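4.2 The fuse task

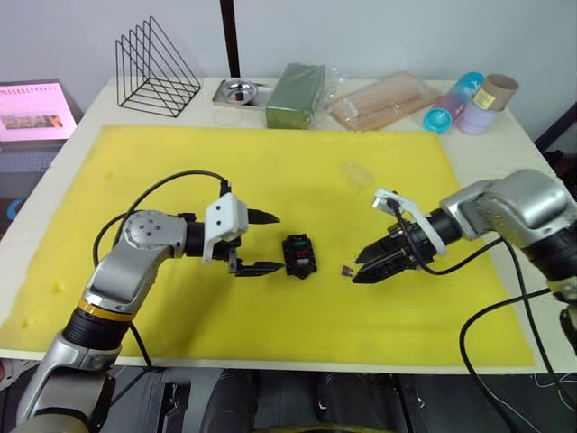 Figure 3. Workspace for the fuse task, with both arms over the foam mat.

Fuse insertion was the task our student club argued over most, and the one we had the most fun with! Viera Bednárik proposed it in June, after the easier Nila tasks had stopped teaching us much. A blade fuse is tiny next to the gripper fingers, as Figure 3 shows, and it lies flat on the yellow foam, so the right arm has to come in low. We logged 400 attempts in 2 blocks of 200, all driven by club members, and kept 184 from the second block for training. We were delighted by how quickly the newer drivers caught up with the rest of us.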